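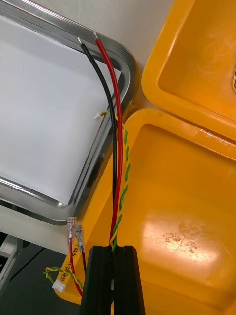

Handout 2: the Esus cable handling kit, review notes
Automation module, 2024-03-28

Bring this to the bench session. Read the bit on grip before you touch the settings.

What we are reviewing

Esus kit, two-finger version, sold through Tendale. Sold as a ready-made package for handling wires and small harnesses. Arm not included. In the box: gripper, wrist camera, mounting plate, control box, licence for one seat. List price 3,628 without the service plan. Service plan is 1,108 a year, and you need it for software updates after the first May. Read that line of the quote twice, last year's group missed it.

The other quote is from Jamen. Cheaper, no camera. Comparison sheet comes next time.

Why cables

Rigid parts: grip it, you know where the rest is. Cable: grip it and the free end goes where it likes. The further the tip from the fingers, the worse your guess. Write this down, it comes up in the assignment.

Mixed bundles are harder again. Thick power leads are stiff and hold a curve. A thin twisted pair bends off on its own, and if there's a connector on the end the weight pulls it over. So one grip, several tips, all pointing different ways. The kit gives you ONE position for the lot (the point between the fingers). Anything past that has to come from the camera.

Grip

Flat fingers, parallel. Fine on a single lead. On a bundle the thickest wire takes most of the force and the thin ones can slide. Esus brochure says "secure on all common cable sizes". Test it, don't quote it.

Force setting goes in steps. Start low, go up to 17 at most on insulated wire. Check the insulation for marks after each run. If marked, note the step and stop there.

Camera

Sits at the wrist so the fingers are always in view at the bottom. Good for seeing what you are holding. Poor for anything behind the fingers. Two things to watch:

Shiny metal. A polished rim throws bright lines, and a bare silver wire end in front of it is easy to lose. A white sheet as backgound helps a lot.

Glossy plastic. Big patches of glare on yellow or orange cases. Move the lamp before you move the exposure.

Bare ends

Stripped ends and crimped ends are not the same job. Treat any stripped lead as live untill it has been checked. Never let red and black tips touch each other or a metal tray. The kit has no idea what a short circuit is and the manual gives it half a page.

Support

Tendale answer email, slowly. Setup guide by Đào is better than the official one, link on the module page. Uses the older menu names, otherwise fine.

For next time

One page each. Would you buy it for a small repair shop, yes or no, and what would you ask Tendale first. Include the service plan in your costs. Force table goes on the back, with the step where you stopped.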